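NOTICE TO RESIDENTS OF THE THIRD FLOOR
A short story

Issued by the Office of Residential Conduct, Hanusik House
2025-08-02

1. It has been brought to the attention of this Office that a bottle of cola was placed in the freezer drawer of the shared kitchen on the third floor, and that it remained there overnight. The consequences are known to all residents of that floor and to several residents of the second.

2. The Office has been asked by the management company, Mansour, to establish the facts and to circulate them. Statements were taken from four residents. They are summarized below in the order in which they were received.

3. Mr. Edvin Lindholm (Room 386) stated that he had bought the cola for the farewell supper of Ms. Liv Hovland, who was leaving the house after eleven years. He had intended to put it in the freezer drawer for twenty minutes. He had been taught by his mother that twenty minutes was correct. He was then called to the telephone, and the call was from his brother, to whom he had not spoken since the previous July.

4. Asked how long the call had lasted, Mr. Lindholm replied that he had not looked at the clock and did not regret it.

5. Mr. Torbjørn Wikström (Room 300) stated that he entered the kitchen at a quarter past six and found the bottle standing on the counter, near the refrigerator. Believing that it had been forgotten, he placed it in the freezer drawer himself. He wished it recorded that the drawer was at that time in good order, that he had defrosted it in the spring, and that he had received no thanks for doing so.
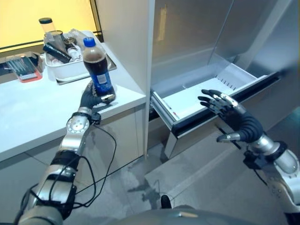 6. The statements of Mr. Lindholm and Mr. Wikström do not agree. Mr. Lindholm is certain that he put the bottle in the drawer before the telephone rang. Mr. Wikström is equally certain that it was on the counter. The Office therefore considered whether a third person had taken it out.

7. Mr. Kibet Makori (Room 200) stated that he had taken it out. He had needed the drawer for his ice. When the ice was in, there was still space for the bottle, but he had by then begun to slice onions and did not wish to touch anything. He left the bottle for someone with clean hands. He noted that Mr. Wikström's hands are always clean.

8. Ms. Hovland was asked whether she had noticed the absence of the cola at her supper. She stated that she had not. There had been fish, and a cake from the Skorero bakery with her name spelled wrong, and Mr. Lindholm had come in late with red eyes and asked her to dance, although there was no music. She had been asked to make a speech and had spoken mainly about the radiator in her room. She said that she had gone to bed believing it had been a very good evening, and that she heard the noise at four in the morning and took it for thunder.

9. The Office inspected the freezer drawer on the following day. The tray had been removed, washed, and returned. A quantity of brown ice was found behind it. Mr. Wikström was present at the inspection and asked that he be permitted to finish the work alone.

10. The Office finds that the bottle was placed in the drawer twice, on each occasion by a person acting in good faith, and was removed once, for ice. No rule of the house was broken. The rule on freezers, adopted when the building was still owned by the Rirnum Shipping Company, refers only to fish.

11. The cost of a replacement bottle has been met by Mr. Lindholm. Mr. Makori has offered to pay half. Mr. Wikström has offered to pay nothing but has purchased a kitchen timer, which residents are asked not to remove from the windowsill.

12. Residents are further informed that Mr. Lindholm will be absent until the end of the month. He is visiting his brother. His shelf in the cupboard is not to be considered vacant.

13. Ms. Hovland's room has been cleaned and the key returned. The Office received from her, by post, a card addressed to the third floor. As it contained no complaint, the Office has no procedure for it, and it has been fixed to the door of the refrigerator with tape.

Siyabonga Moodley
Officer for Residential Conduct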